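# House rules for simulated tabletop runs

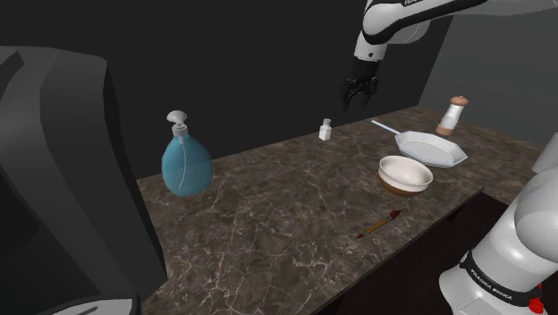
*Simulated table, gripper open over the back of the marble.*

I rewrote the rules for our Zindeck runs in September, after a batch of 1188 episodes went in with two names for the same pan.

- Freeze object names before the first episode. Bowl is bowl, in every log.
- Record the random seed with the scene file – never in a separate sheet.
- Start with the fingers open and clear of every object.
- Keep thin items, such as the paintbrush, in the object list even when the task ignores them.
- Cap each episode at 30 seconds. Log a timeout as a failure.
- Report success over 1000 episodes, with all failures included.

The Flarnora scenes still break the second rule. I have 160 left to convert.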